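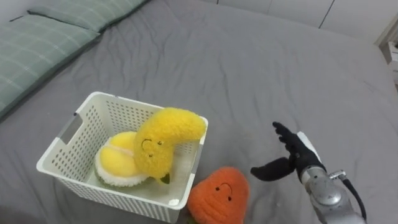
May 7, 2018

Slept until nine and then spent the morning on the bedroom. The gray cover had been bunched at the foot of the bed all week, so I pulled it up over everything and put the green plaid pillows back at the head. It still has creases. I looked for the iron, remembered I lent it out, and let it go.

The main job was the soft toys. They have been living on the windowsill, on the chair and behind the door since I moved in, and I am tired of picking them up. I bought a white plastic basket for them on the way home yesterday, the kind with small square holes all over the sides. Astlow had it on the bottom shelf next to the dish racks. They also had a bigger one with a lid, but it would not have fit under the bed.

I started with the two yellow ones. The banana went in standing up and sticks out over the rim, and I am not going to fold it. It has the sleepy little stitched face and the shaggy fur that collects lint. The round one with the cream border went in next to it. I have had that one for years and still can't say if it is meant to be a slice of fruit or a tennis ball. It came from the Givonier shop in July, the summer I was working there, and the tag was already gone.

The rest are in the wash. I put them in an old pillowcase and tied the end, cold water, short cycle. The rabbit may not survive it. There is a seam open under one arm and I should have sewn it first. Dark green thread is all I have, so I need to get white.

Lunch was rice and the last of the beans. Paid the electric bill after that. The meter reading was 2,967, and the last one I wrote down was 2,276, which seems like a lot, but I left the heater on most of the winter. I will write it down every month from now on.

Did not get to the closet. The winter coats are still in there and the zipper bag from Ametepe is too short for the long one. Maybe hang it at the back with a sheet over it.

Took the pillowcase out at four. The rabbit is in one piece. Everything is on the rack in the bathroom and should be dry by tomorrow night. Need detergent, white thread, light bulbs for the hall.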